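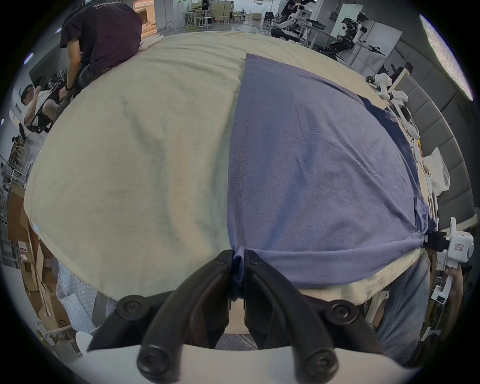

Roswitha Sperling
Contributing editor, Islands and Coasts

Flatenden

Flatenden is a small harbor town on the western side of the island of Skurwood, best known among travelers for its smoked fish, its long tidal flats and the slow ferry that connects it with Tovasitz on the mainland. It has a year-round population of around 3,000, a figure that swells in summer, when families rent the old net lofts along the quay. For a place of its size it packs in a wonderful amount to see and eat, and most of it can be reached on foot.

Location and landscape

The town sits at the mouth of a shallow bay, with low hills behind it and a breakwater to the north. At low tide the sea pulls back so far that the outer moorings stand on bare sand, and walkers can cross to the islet of Kos and back without getting their knees wet. The crossing is marked with tall poles, and the times are chalked up each morning outside the harbor office. Kos itself has one house, a stone chapel, a great many sheep and the best view of the town there is.

The hills are crossed by old cart tracks, now used as walking paths. The most popular is the Ridge Path, 18 kilometers long, which starts behind the school and comes down to the sea again at the southern beaches. It's a full day with stops, and the stops are half the fun — blackberries, two springs and a farm stall that sells cheese out of a cool box.

History

Flatenden began as a salt town. The first pans were dug on the flats below the chapel, and the salt was shipped to Tovasitz for curing fish. When cheaper salt arrived from elsewhere the pans were given up, and the townspeople turned to fishing and smoking the catch themselves. Several smokehouses from that time still stand on Upper Lane, with their tall, narrow chimneys and doors low enough to catch out any visitor over average height.

Tourism came late. The ferry carried only mail, livestock and island residents until the new pier was built, and the first guesthouse was a spare bedroom over the bakery. The bakery is still there. So is the bedroom, and it books up quickly.

Food

Smoked mackerel is the local dish, eaten warm with dark bread and a spoonful of sour apple relish. Every smokehouse has its own mix of wood, and people in town will argue the merits of each one happily and at length. Also worth seeking out are the potato dumplings with brown butter, and a flat almond cake called a pan lid, which was first made for the salt workers and is much better than its name! The covered market opens early and winds down before lunch.

Dinner is served early by the standards of most seaside resorts. Kitchens on the quay often stop taking orders at nine, and outside the summer months many of them open only part of the week.

Festivals

The Lantern Tide is held in September, on the evening of the lowest tide of the month. Residents walk out along the poles to Kos carrying lanterns, sing outside the chapel, and walk back before the water turns. Visitors are welcome to join in, and lanterns can be borrowed from the school. There is soup afterward in the market hall, served from pots that would each feed a fair-sized ship.

Getting there and around

The ferry from Tovasitz takes a little over two hours in calm weather, and the deck seats on the left side have the finest views on the way out. Bus 66 meets each arrival and runs down the coast to the southern beaches, stopping wherever it is flagged. Cars can be brought over, but the lanes in the old town are closed to them, and parking is limited to the field above the pier.

Bicycles are rented at 5 places in town, most of them guesthouses. The coast road is flat nearly all the way — though the wind has its own ideas, and it's pleasant to ride south first only if it's blowing from there.

See also: Kos (islet); Skurwood; Tovasitz ferry

Last revised 10/09/2018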